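3.2 Seating and length of stay

The second part of the study looked at how long visitors remained in a shop once they had sat down. Earlier work on high street retail has mostly treated seating as a cost, because floor space given to chairs and tables can't be used for stock. Bookshops are an awkward case. Many customers read before they buy, and the owners we spoke to disagreed on whether this helped or harmed their takings.

We recruited eight independent bookshops, all trading for at least five years at the same address. Two of these, Cendo and Kistus, had changed their layout during the year before the fieldwork and could supply till records from both periods. The others were observed in their usual state only. Shops with a full café were left out, as the sale of food would have made it hard to separate the effect of the seating from the effect of the menu.

Observation was carried out in March, in sessions of 60 minutes, by one observer per shop. The observer noted the time at which each visitor entered the seating area, whether they brought a book from the shelves, and the time at which they left. Purchases were matched to visits by the clock time on the till receipt. Where two visitors paid within the same minute, both visits were dropped from the purchase analysis but kept in the analysis of length of stay.
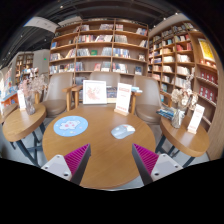 Department of Retail and Consumer Studies, Reading Spaces Group
Figure 4. Round wooden tables in front of tall bookshelves in a bookshop.

Tables were grouped by shape and by their distance from the nearest shelf. We had planned to include chair height as well, but the shops used such a mixture of chairs, and moved them so often, that the measure was given up after the pilot. Table position proved more stable. Staff at most shops put tables back in the same place at closing time, and in two shops the places were marked on the floor with tape.

Visitors who sat within reach of a shelf stayed longer than those who sat further away, and were more likely to change books during the visit. They weren't more likely to buy. This held for fiction and for travel, but in the children's sections the pattern was less clear, as the adult and the child often sat apart and left at different times. Gautam's earlier interviews with parents suggest that the adult's stay is largely decided by the child, and we have therefore reported these sections separately in Table 5.

The till records from Kistus show a small rise in sales after its tables were moved closer to the shelves. The change took place in the same month as a price promotion, so we draw no conclusion from it. Cendo's records show no difference between the two periods.

A short questionnaire was handed out at the end of each session, and 80 were returned complete. Respondents most often gave quiet and good light as reasons for choosing a seat. Few mentioned the table itself. Answers to the open question were coded by Kusum Chaturvedi and then checked by Vivek Gautam, and disagreements were settled by discussion.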